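Ticket 1620
Product: Skaltow bedroom thermostat, Sustero heating app
Status: Reopened (again)
Priority: Low, according to you

Problem: Every night at 2 a.m. the bedroom goes to 36 degrees. That's Celsius. The schedule says 19. I have checked the schedule so often I could recite it at parties.

What I tried, per your first reply:
Restarted the thermostat. No change.
Restarted the app. No change.
Restarted the router, which has nothing to do with it but looked left out. No change.

Second reply asked if a window was open. At 36 degrees, yes, all of them.

Update: Deleted the schedule completely. It heated up at 2 a.m. anyway, so whatever is giving the orders doesn't live in the schedule.

Update: Found a second home listed in my account, named "Benmoussa." I am not Benmoussa. Benmoussa likes a warm night. There's no delete button next to it, only "Invite guests."

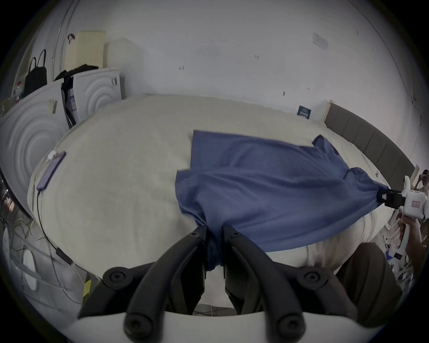
Removed the thermostat from the Ovlow hub and paired it straight to the app. Last night it held 19 until morning. I woke up twice to check, so the sleep benefits are still pending.

Still open on your side: please take Benmoussa off my account, and please stop marking this as solved. The hub is in a drawer. Firmware page says "up to date" and gives no version.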